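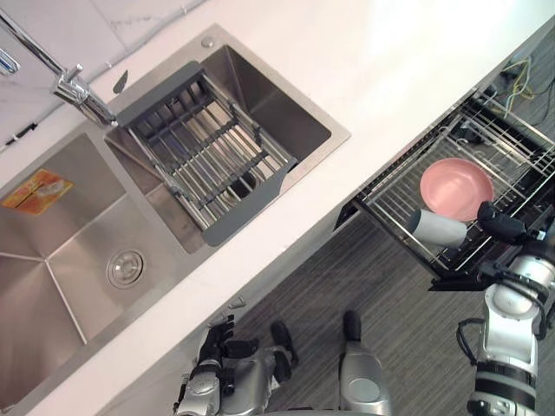
Mabli Nicholas
Kitchen fitter, Gralley

Ticket: pull-out basket under sink, catching
Opened 25/06/2022

Good news first: the 600 basket runs out beautifully now! Tellov sent new runners and I swapped both. I also wound the front left screw in (it was standing 4 mm proud, and I'm sure that was the catch).

Still open: with only a plate and a cup in, things roll about when it's pulled hard. I'd love to try a ribbed liner. Dobson list one at 55 cm, so it'll need trimming.

Drainer rack over the small basin is a lovely fit, leave as is.

Status: waiting on liner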